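Setting up your church's giving and outreach page

Part 2: Adding a partner fund

Last updated February 12, 2024

If you've followed Part 1 you'll have a working Pimum account by now, with your church name at the top and your own login. Well done, that was the fiddly bit! In this part I'll show you how to add a partner fund, so people in your congregation can give straight to a ministry you support somewhere else. I set ours up at Mokstead for the Wenddale outreach and I've written down what I did, including the bits I got wrong.

You'll want a cup of tea and these to hand:

The partner's full registered name, spelt the way their bank spells it
Their sort code and account number
A short paragraph about the work (keep it under 142 words or Pimum chops the end off)
The email address of whoever signs things at their end

Creating the fund

1. Log in and click Funds on the left. If you only see Giving and no Funds, you're logged in as a helper. Log out and use the main login from Part 1.

2. Click Add a fund, then choose Partner. Don't pick Appeal, even though it sounds friendlier. An appeal closes itself when it reaches its target, and I had to start ours all over again when I found that out.

3. Type the name people will see. I'd keep it short. Ours says Wenddale Outreach and the long registered name goes in the box underneath, where only the bank sees it.

4. Paste in your paragraph. If you've copied it from an email you may get odd gaps between the lines, so click Clear formatting and then put your paragraph breaks back in by hand.

5. Add a picture if you like. It goes at the top of the fund page and it can be changed whenever you want. Anything up to 5 MB will load, and wide ones fit better than tall ones (Pimum trims the top and bottom off tall ones, heads and all).
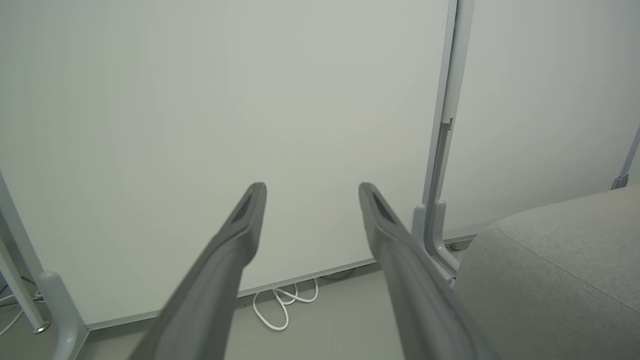 6. Set the suggested amounts. You get three boxes and an "other" box. I put 5, 24 and 50 pounds in ours. The 24 is two pounds a month for a year, and plenty of people go for it once you mention that in the notices.

7. Click Save as draft. Please don't click Publish yet!

Note: a draft fund can be seen by anybody with a main login, so warn your minister before they start ringing round asking why the page is half finished.

Linking the partner's bank details

8. Open your draft and click Payments. Put in the sort code and account number, then read them back out loud to yourself. I know it feels daft.

9. Click Send for approval. Your partner gets an email with a link, and they have to open it and agree before any money can move. Ours sat in a junk folder for nearly a fortnight, so ring them the same day and ask them to look.

10. When they've agreed, the grey dot next to the fund goes green. If it goes amber, the registered name doesn't match the bank's records. Go back to step 3 and check for "and" where the bank has "&", or a missing "Trust" on the end.

Caution: never change the bank details of a live fund because of an email, even one that looks as if it came from your partner. Ring them on a number you already had. If the details really have changed, pause the fund first, make the change, and send it for approval again.

Gift Aid

11. Under Tax, tick Gift Aid only if the money passes through your own church's account on its way to the partner. If it goes straight to them, leave the box alone and let them claim it themselves. Ask them before you choose, as you don't want both of you claiming on the same gift.

Testing it

12. Publish the fund, then give a pound yourself using your own card. You should get a thank-you email within a few minutes. Check that the fund name is right in it, and that the reply address is one that somebody reads.

13. Look in Reports the next morning for your pound. If it's sitting under General, the fund hasn't been linked properly and you'll need to do step 8 again.

If you use the Olatunji card reader at the back of church, the new fund won't show up on it until you've switched it off and on again. Ours needed doing twice.

Part 3 covers standing orders and the yearly letter, which I do every April.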